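Subject: Re: [plesten-sunday-soccer] Charity cup - who's in?
Date: 14 September 2021

Hi all,
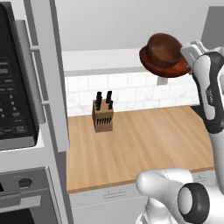 Count me in, and my brother-in-law too if we're still short a defender (he's slow but he's hard to get past!). I can also drive - there's room for three more plus the bag of balls.

> We've been given a spot in the Vudolau cup again. Eight teams this
> time, two groups, games are 20 minutes each way. Entry is 100 per
> team and it all goes to the children's ward. Last time the cup
> raised 1,398. Can everybody reply by Friday night?

On the entry fee, I'd say we just split it between whoever plays, same as we did in April. And can we please not wear the yellow shirts? Paracha play in yellow and we spent half of that last game passing to them.

One question - are we allowed rolling subs? My knee is good for one game, maybe 2 if I get a long sit in between. Drorano had a huge bench last time and ran us into the ground after the break.

Oh, and I still have the goalie gloves. They've been washed. I'll bring them to practice.

See you on the field!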